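Plevier opens a laundry library in May, and you can borrow the lot

For immediate release

I've been asked to write this as a proper press release, with the important bit at the top, so: from May, anyone living in Plevier will be able to borrow laundry kit from us in the same way they borrow books. Airers, baskets, irons, ironing boards, a steam presser the size of a small piano (well, nearly), and a good stock of clothes pegs. It's called Isodora, it's free to join, and you'll find us in the old dry cleaner's on Barros Street, next to the bus shelter.

I'm so pleased to be able to say that out loud at last! We've been working on this for 16 months and I have bored everybody I know with it.

The idea came from a very ordinary problem. Most of the flats up at the Prarnov end of town were built without outside space. If you've got one small room and a family's worth of washing, you end up with damp jumpers on every door and a duvet cover hanging over the bath for three days. I lived like that for years. I bought cheap airers that fell apart, then bought more of them, and there was never anywhere to put the things when the washing was done. What I wanted was a big one for one weekend a month and then for it to go away again.

So I started asking other people in my block, and then in the next block, and it snowballed. We put a questionnaire through 2000 doors last winter and got 600 back, which I'm told is very good going for a questionnaire about drying socks. People wrote in the margins. They stapled extra sheets on. Duvets came top of the list of things that people hate washing at home, followed by curtains, school uniform and anything belonging to a dog.

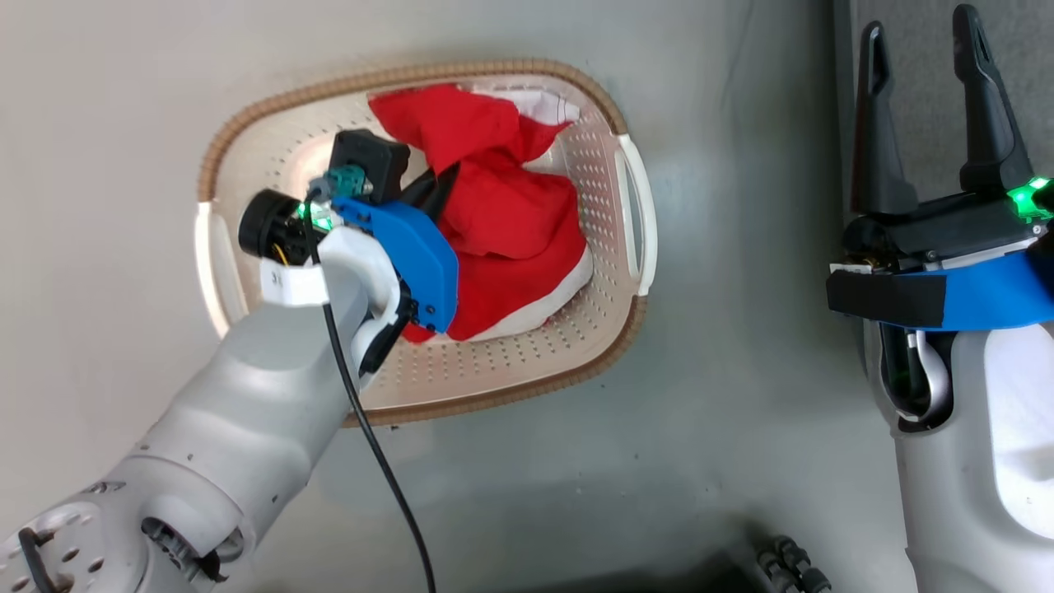 The seasonal stuff came up a lot too, and I hadn't seen that coming. Christmas tablecloths, fancy dress, picnic rugs, the good napkins – all the things that come out once a year smelling of cupboard and need a wash at exactly the moment you've got visitors on the way. We've planned our stock with that in mind, so there'll be extra airers in December and extra everything at the end of the summer holidays, when the tents and sleeping bags come home.

Joining works like this. You bring something with your address on it, we give you a card, and you can have up to 15 days with anything on the shelves. Big items need booking ahead, because there's only the one presser and I can already tell it's going to be popular. If you can't carry things, we've got a trolley you can take away, and you can bring it back when you bring back the rest. There's no charge for being late. We'll just ring you up and ask nicely.

There's also a mending table at the back of the shop. It has a sewing machine, a button tin, darning wool in more colours than you'd think anyone needs, and a lamp bright enough to thread a needle by. You can turn up with a holey jumper and sit there as long as you like, and if you don't know how to darn, ask at the desk and somebody will show you. I learned at that table myself (badly, and in the wrong green, but my elbow no longer sticks out).

And we'll be running some evening sessions from 7pm, starting with the one that was asked for most, on reading care labels. I always thought I knew what the little symbols meant. I'd been cheerfully ignoring a circle in a square on half my wardrobe and wondering why my cardigans were getting shorter. After that there's a session on stains, one on washing wool without ruining it, and one on folding fitted sheets, for which I make no promises at all.
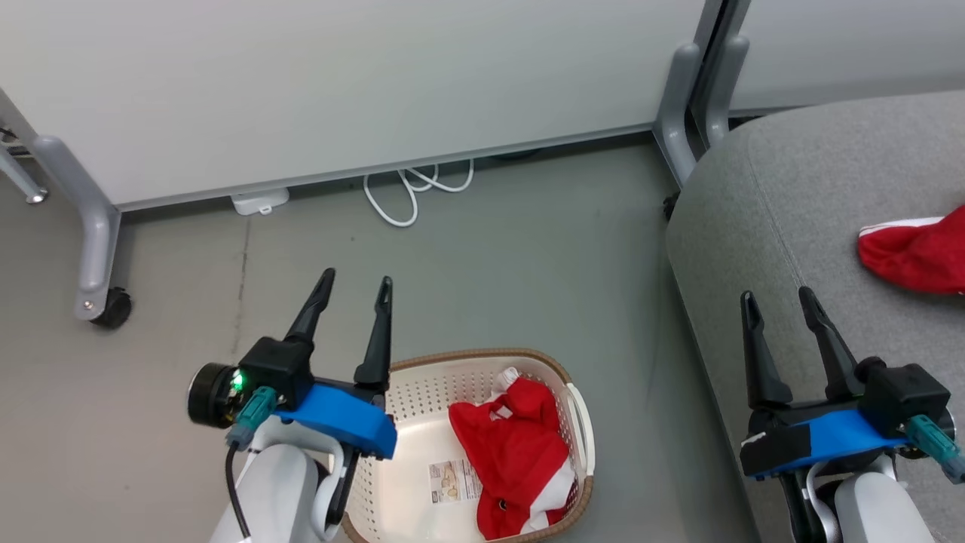

One neighbour who filled in the questionnaire, and asked us to leave the name off, wrote that the airers would be a great help but that the evenings mattered more: I've had a washing machine for years and I only use one button on it, and I'd feel daft asking my own children what the others do. If there's a class where everyone else is as clueless as me, put me down for it, and put me down for the sheets one as well.

I read that out at our next meeting and we added a session straight away. It's called What Do The Other Buttons Do, and you're welcome to bring the instruction booklet for your own machine, if you've still got it. If you haven't, bring the make and model and we'll try to find a copy.

We still need a few things before we open. Sturdy baskets are top of the list, the sort with handles you can get a proper grip on, and after those we'd love ironing board covers, wooden hangers and spare pegs. Please don't bring electrical items without ringing first, as every one of them has to be tested and we've only got so much room in the back. Clean sheets and towels that are past their best are very welcome too – we'll cut them up for pressing cloths and for people to practise their stitching on.

Opening day will have tea, cake and a tour of the shop, which takes four minutes if you dawdle. Doors open at 10am and members can start borrowing straight away, first come, first served. Children are welcome, dogs are welcome if they keep off the clean pile, and there's a ramp at the side entrance for prams and wheelchairs.

Notes for editors

Isodora is a free lending library for laundry and mending equipment, open to all residents of Plevier, including the Prarnov estate. Interviews can be arranged at the shop on Barros Street, and reporters are welcome to look round before opening day. Mornings are best, before the mending table fills up.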